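Woven basket with a fuzzy rim, who else loves these?

dostivik
Posts: 345
I finally found an olive green basket for the entry table and I'm a little obsessed! The bottom has little raised dashes running in diagonal rows, almost like stitching, and the rim is thick and soft like felt. Paid 21 dollars at Bornero and I'd do it again.
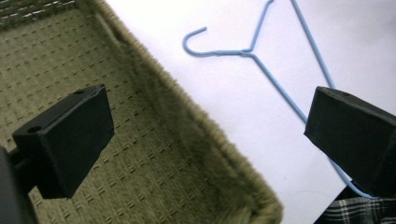 I keep mail and keys in it for now, but I may get a second one for yarn. Green looks so good against white, too. Anybody wash theirs?

khurana_knits
Posts: 3141
Love that green!! I'd skip it for yarn though. Wool snags on any weave like that and you'll be picking fuzz out till January.

stisitz
Posts: 100
Disagree, I've had wool in a woven one for ages with no snags. Lay a scrap of cotton in the bottom if you're worried. Don't wash it! Mine went lopsided. Lint roller on the rim, damp cloth inside.

khurana_knits
Posts: 3142
Well, if you need a liner then it snags lol. Agree on the lint roller.

dostivik
Posts: 346
OK, liner it is, going back for the second one tomorrow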